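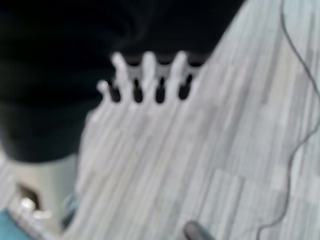 Figure 4. Dark fabric on the pale wood-grain laminate, mid-session.

3.2 Surface, colour and the fold problem

Dark items were harder for people to sort and fold than light ones, and the flooring had a part in this. Short version first, details after. In the Fevska household the folding was done on the floor. Same in Setau. In Ametepe a bed was used, in Janness a kitchen table. We had expected tables everywhere (the pilot in March was all tables) and the coding sheet had to be redone.

Black fabric on light grey laminate, as in Figure 4, gives a very clear outline. The edge of the garment is easy to find. What goes missing is everything inside the edge. Folds in black cloth show up only as faint grey where the material bunches, so a sleeve tucked under, a hem turned back or a second layer are all easily missed by eye. Participants dealt with this by hand. Patting, mostly. Flattening from the middle outwards, then lifting one side to check.

Light items had the reverse trouble. White and pale grey things on a pale floor tend to blend in, and small ones were left behind at the end of a session more often than dark ones. Socks, mainly, also a facecloth and the belt from a dressing gown. Several participants did a last sweep of the floor with the flat of the hand before standing up. We did not prompt this.

Coding. We logged 2473 separate handling actions across the 4 households, split into pick up, spread, smooth, fold, turn, stack and set aside. "Smooth" and "spread" were hard to keep apart and the two were merged for the analysis below. Actions under a second long were dropped unless they ended in a fold. Agreement between coders was good for fold and stack, poorer for turn.

Dark garments took more smoothing before the first fold than light garments of the same type. The effect was strongest for jumpers and track pants, weak for T-shirts, absent for tea towels (there were hardly any dark tea towels so not much should be made of it). Once the first fold was in, the difference went away. This fits with what participants told us afterwards, that the trouble is working out which way round the thing is, and the folding itself is no bother.

Floor pattern. The laminate in Figure 4 has long streaks in whites and greys, with a seam between boards. Two participants said they lined garments up with the board seams to get a straight edge, one of them without having noticed she did it untill we played the session back. On the bed there was no such line to follow, and folds in Ametepe were visibly less square. Whether this mattered to anyone is another question. Most said it goes in a drawer anyway.

Interruptions were coded seperately and are reported in 3.4. There were 17, mostly phones and the kettle. A garment left half spread was nearly always started again from the beginning on return, whatever its colour, and those restarts are excluded from the smoothing counts. Leaving them in makes the dark/light gap slightly wider but does not change the order of garment types.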